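Home Papers Browse by topic Authors About Contact

4. The open day as a collection setting

4.1 Site and visitors

The second round of demonstrations was gathered during the November open day at Ornthorpe, where the Fiteo group keeps its bench space. Visitors came through between late morning and late afternoon. Of the 221 people who signed in at the door, 180 agreed to try the hand-held gripper, and 18 of those stayed for a longer session with a staff member beside them. No one was asked to have used robotic equipment before, and most said they had not.

We chose household sorting tasks for the day. Earlier trials at Dollwood had used machined blocks, and visitors there lost interest after a few attempts. Small packaged goods were easier to explain. A person who has put away groceries or filled a tea drawer already knows what the finished job should look like, so the instructions could be kept to two sentences and a short turn with the tool.

4.2 Tasks

The coffee station task used a clear acrylic organizer with a slanted divider, set on a light wooden tabletop. Visitors were told to work with the capsules in the lower compartment and leave the sachets and packets above the divider alone. They could take capsules out or put them back, in any order and at their own pace. Staff reset the station only when a visitor asked.
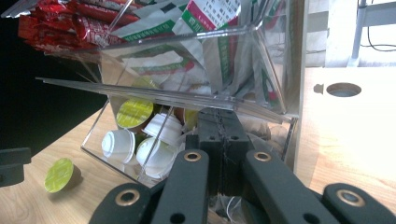
Figure 3. Coffee station task. The gripper reaches into the lower part of the organizer; one capsule lies on the table outside it.

The organizer was harder to work with than we had planned for. Its panels are transparent and their edges throw bright reflections, and a capsule behind an edge looks slightly bent out of shape. In Figure 3 an edge passes in front of the white capsules in this way. Visitors tended to lean sideways to look around the panel, and several bumped the acrylic with the gripper before they found the opening. We kept these attempts in the set. A policy trained only on clean reaches would have no record of how a person backs off after contact.

Capsule pose also mattered. A capsule on its side shows a rounded base, while one facing the visitor shows a flat foil lid, and people changed their grip to suit. Children in the longer sessions usually went for the coloured lids first.

4.3 Yield and limits

The day produced 900 usable demonstrations across all stations. Recordings were dropped if the visitor let go of the tool partway through or if the station was out of view at the start. Labelling was done later at Abera by two people working separately, with disagreements settled by replaying the recording.

Two limits should be noted. Lighting was not controlled, and the bright side of the table washes out in part of the coffee station material. The visitors were also a self-selected group who had come to see robots, and their patience with a fiddly task may be greater than that of the general public. We return to the second point in Section 6.

Related items
Visitor instructions for hand-held grippers: what to leave out
Block sorting at Dollwood: notes from the first round
Grasping behind transparent panels
Labelling practice at Abera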